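4.2 What the demonstrations contain

Claims about the size of a demonstration set are easy to make and hard to weigh. The set used in this paper was gathered in June at the Hutard site, with the recording software from the Skero project, and it covers laundry handling with two-handed humanoid robots. We describe it at some length because we have come to doubt the usual way of reporting such sets, in which a total is given in hours and the reader is left to assume that every hour is worth the same.

An operator drives both arms and hands while head video, joint positions and finger commands are logged together. Each recording begins when the operator presses a pedal and ends when the operator presses it again. Between the two presses everything is kept, including pauses, regrasps and the time spent waiting for a hand to catch up with its command. Earlier work with the Teletti set trimmed these parts out before training. We left them in for the first round of experiments and removed them for the second, and the comparison is given in Section 5.

Operators worked from a short written instruction: take one garment from the container, lift it clear, and move it to the side named on the sheet. The sheet did not say which hand to use, how high to lift, or what to do with the hand that was not holding anything. We thought at the time that this would give us variety. We are less sure of that now. What it gave us was nine operators with nine sets of habits, each repeated with great consistency, and a model trained on the result can learn to tell the operators apart well before it learns anything about cloth.
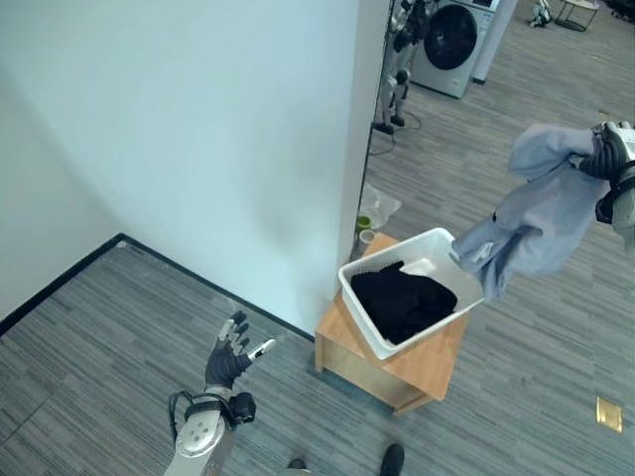 Figure 4. Head view during a garment lift at the Hutard site.

The idle hand is where our doubts began. A two-handed robot produces a full stream of commands for both sides at every time step, and the learning system is asked to predict all of them. When only one side has work to do, the other stream still counts toward the loss. In Figure 4 the right hand grips a light blue-grey garment whose lower end still lies over the rim of the basket, while the left is held open, palm up, with its fingers spread. That left-hand posture is part of the training target. Nothing in the written instruction asks for it, and a lift of this kind could be driven with the left arm in many other positions. A model that copies the posture closely will be rewarded for doing so, and its score will improve without its being any better at getting clothes out of a basket.

One answer is that idle postures carry information. An open hand may be ready to help, and a person folding clothes does not let one arm hang dead either. We accept that this is possible. We would accept it more readily if the published results separated error on the working side from error on the resting side, and most of the papers we reviewed did not. Georgiev reports a single figure averaged over both arms. So did our own first draft.

A second doubt concerns the garments. Cloth is offered as the hard case for learned manipulation, and it is hard, but the difficulty in a recording depends a great deal on what is being picked from what. A pale garment coming off a pile of black clothing, as in Figure 4, stands out plainly in the video. A black sleeve in the same pile is another matter. Our logging sheet had a field for garment type and none for the colour of the thing lifted against the colour of what lay under it. We added that field for the last 23 sessions, which is too late to correct the main results and enough to show that the field should have been there from the start.

The third doubt is about place. All recordings were made in the same building, with the same furniture and floor covering. We moved the container between sessions by small amounts and tilted it on occasion, and we had planned to describe this in the paper as randomization. A reviewer of an earlier version objected to the word, and we think the objection was fair. Shifting a basket by a hand's width changes the reach. It does not change the room, and we have no evidence that a model trained here would cope with a basket on a tiled floor in a narrow hallway. Two attempts to test this at another site were abandoned when the networking there proved too slow for the control software, so the question stays open.

We also looked for signs that the number of recordings was doing the work usually claimed for it. Training was repeated on random subsets of sessions, and then on subsets chosen so that each operator was either fully in or fully out. With random subsets, more data helped in the expected way. With operators held out, the gain levelled off early, and adding further sessions from operators already in the set made little difference to performance on the ones left out. The 19 sessions recorded by our most practised operator were the cleanest by any measure we had, and the least useful when added to a set that already held a few of them.

None of this shows that teleoperated demonstrations are the wrong way to teach laundry handling. We continue to collect them. It does suggest that hours are a poor unit, and we report results below by operator and by garment, with working-side and resting-side error listed separately. The session list and the logging sheet, in the version dated Nov 23, 2022, are included in the supplementary material along with the field we left out.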